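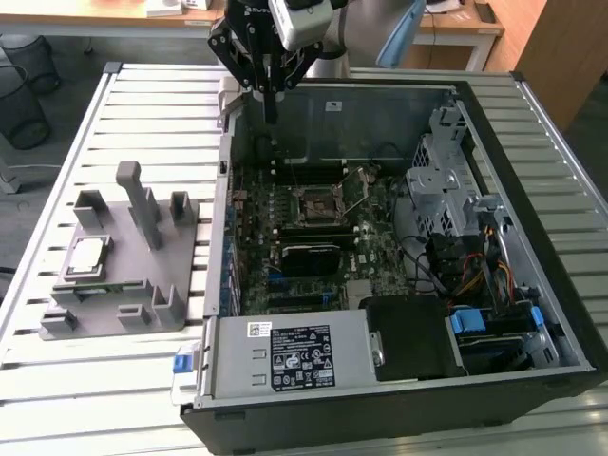 Stikano 32 Anti-Static Bench Mat

Home > Workshop > Mats and earthing > Bench mats

The Stikano 32 is a two-layer rubber mat for working on computers, circuit boards and other equipment that can be damaged by static. It lies flat on a workbench or table and connects to earth through the lead supplied. It suits repair shops, school technicians and anyone who upgrades their own PC at home.

In stock. Orders placed before 3pm leave our warehouse the same working day.

Colours: grey, dark green, blue

Sizes: 60 x 32 cm (standard), double length, or cut from the roll

About the mat

The top layer carries static away slowly, so a charged part set down on it loses its charge without a sudden spark. The lower layer is black and conducts more readily. The press stud goes through both layers.

The top has a fine matt texture. Small screws stay more or less where you put them, and the surface doesn't throw back much glare from a bench lamp. It will take brief contact with a hot soldering iron, although a tip left resting on it will leave a mark. Marks of this kind don't affect how the mat works unless they go through to the black layer.

The mat arrives rolled. Unroll it with the coloured side up and leave it overnight with a book on each corner. In a cold room it may need a second night.

What's in the box

Stikano mat in your chosen size and colour
Earth lead with press stud and ring end
Adjustable wrist strap with coiled cord
Instruction leaflet

The earthing plug is sold separately. Most customers in the UK will want the Otberg three-pin plug, which makes contact with the earth pin only. The other two pins are plastic. If your bench already has an earth bonding point, use the ring end on the lead and you won't need the plug.

Choosing a size

The standard size is enough for laptops, phones, graphics cards and most single boards. A full-size desktop case lying on its side takes up nearly all of it, leaving nowhere to put the parts you take out. For that sort of work we suggest the double length, or two standard mats side by side, each with its own lead.

Roll material is cut to the nearest 10 cm and comes without studs. Fitting them needs a punch and a setting tool, both listed under Accessories. We can fit studs before dispatch if you tell us where you want them in the order notes. Cut lengths can't be returned.

Setting up

1. Wipe the bench and let it dry.
2. Lay the mat with the coloured side up and the stud at the back, on the side away from your working hand.
3. Press the earth lead on to the stud and connect the other end to the earthing plug or bonding point.
4. Put the wrist strap on against bare skin, not over a sleeve, and clip its cord to the lead.
5. Switch off and unplug the equipment before you open it.

The lead and the wrist cord each contain a resistor. Please don't replace either of them with plain wire. The mat is not for use under live mains equipment with the covers off, and it isn't an insulating safety mat – those are a different product and we don't stock them.

Cleaning and care

Warm water with a drop of washing-up liquid is fine for dust and fingerprints. For flux, use Chamoun Mat Cleaner on a lint-free cloth. Avoid furniture polish, silicone sprays and ordinary kitchen sprays. They leave a film that stops the top layer doing its job, and the film is hard to get off.

Check the stud now and then. If it turns freely in the rubber it needs resetting or replacing. Workshops that keep test records usually check mats with a surface meter at set intervals, and the leaflet gives the readings to expect.

Works well with

Otberg three-pin earthing plug
Otberg two-way earthing block, for benches shared by two people
Chamoun Mat Cleaner, trigger bottle or refill
Uller magnetic parts tray, shallow
Uller heel strap, for use on conductive floors

Questions about this product

Does it smell?
A little, when new. It is rubber. Airing it for roughly 3 days clears most of it.

Can I cut it down myself?
Yes, with a sharp knife and a steel rule. Keep well clear of the stud.

Is the wrist strap suitable for small wrists?
The band adjusts, but it is loose on most children. Uller make a smaller one, which fits the same cord.

Will the blue match my older mat?
Probably not exactly. The blue was changed in October and is now slightly paler. Grey and green are the same as before.

Delivery and returns

Standard mats go by post in a tube. Double lengths and cut rolls go by courier and need someone in to sign. Unused standard mats can be sent back in their original tube, with the lead and strap included.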